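Notes for gripper pair 008, garment folding set, Follness site. Last edit 7/4/25. Replaces the June notes, delete those if you still have them.

# follness-fold / unit 008

Hand-held pair, left + right. Setup and upkeep only — the data format is in the Clodgate repo, don't ask here.

## Before a session

- wipe both lenses, dry cloth, no spray
- check the three screws on the front plate. top one works loose first
- fingers: yellow pads, squeeze closed, tips should meet. If they cross, see Repair
- sync the pair, wait 60 seconds, then start. Not before, the clocks drift
- sticker has to match the config. `unit: 008`. Wrong unit = wrong calibration and you wont notice until playback

```
unit: 008
hands: 2
warmup_s: 60
pad_set: korkley-b
```

## Surface and garments

Woven mat flat on the floor, folded pile within reach but off to the side. One garment out at a time. Pinch a single edge with each hand. Thick seams wear the pads, go next to them.
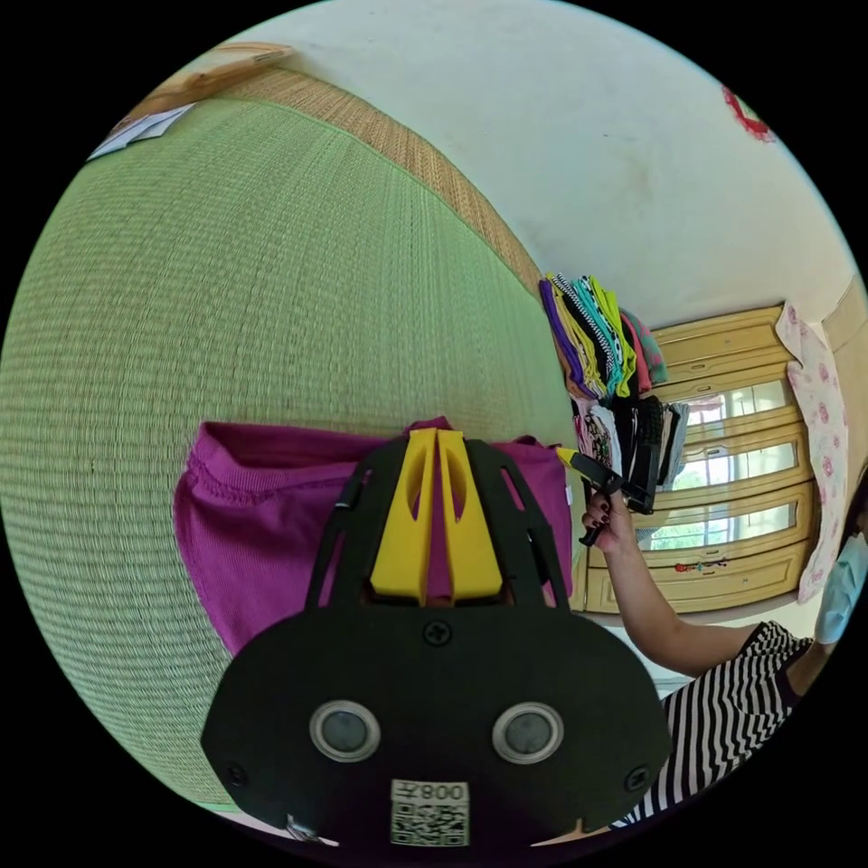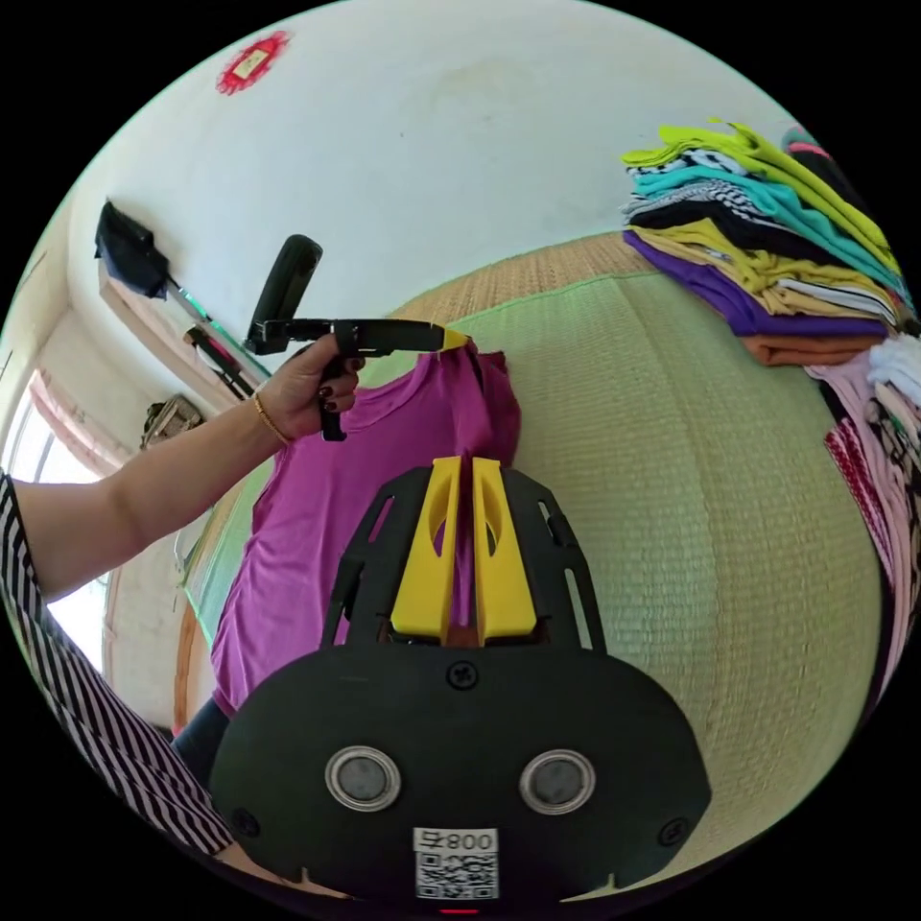
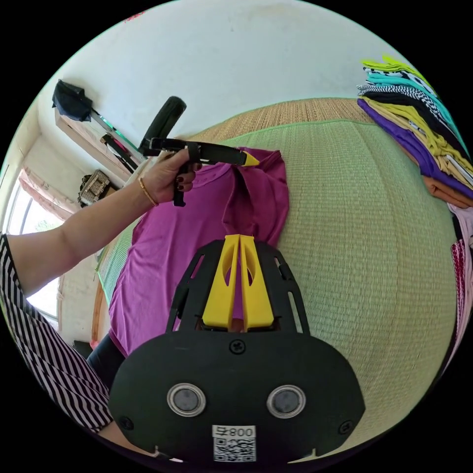
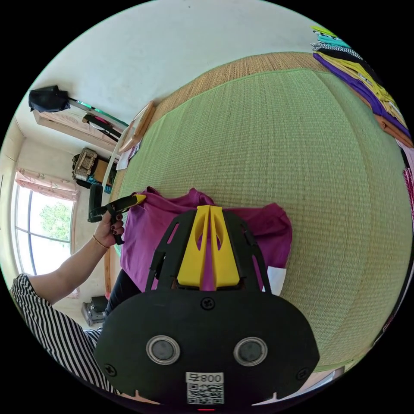
*Unit 008 on the magenta garment, green mat. Yellow fingers and front plate in all four.*

## Pads

Korkley pads, set B. Swap after 23 sessions or when the surface goes shiny, whichever is first. Always swap both fingers on a hand, never one. Old Brandão pads fit the slots but sit too proud — grip width reads wrong, throw them out.

1. power off
2. open the jaw all the way
3. slide pad out of the slot, dont pry it
4. new pad in, push till it clicks
5. close slowly, look at the tips
6. redo the width zero (`tools/zero_width.py --unit 008`)

Step 6 gets skipped a lot. Please dont.

## Repair

**Tips cross.** Frame is bent or a pad is half seated. Reseat the pad first. Frame still bent, swap the frame, no bending it back.

**Lens fogged inside.** Send to Clodgate. Do not open the housing.

**Width jumps mid-session.** Lint in the slide, nearly every time. Knit stuff sheds. Brush it out, zero again, re-record from the last good clip.

**Top screw wont hold.** Thread is stripped. Use the longer one from the spares bag, hand tight only.

**Sticker peeling.** Print a new one, same size, same spot under the lenses. Scanner is picky about teh position.

## Known issues

- left trigger is stiffer than right, spring on order
- zero script crashes if only one hand is connected
- batteries: 7 in the drawer, the taped ones are dead

## TODO

- log pad swaps in the session sheet
- photo of the slide with the cover off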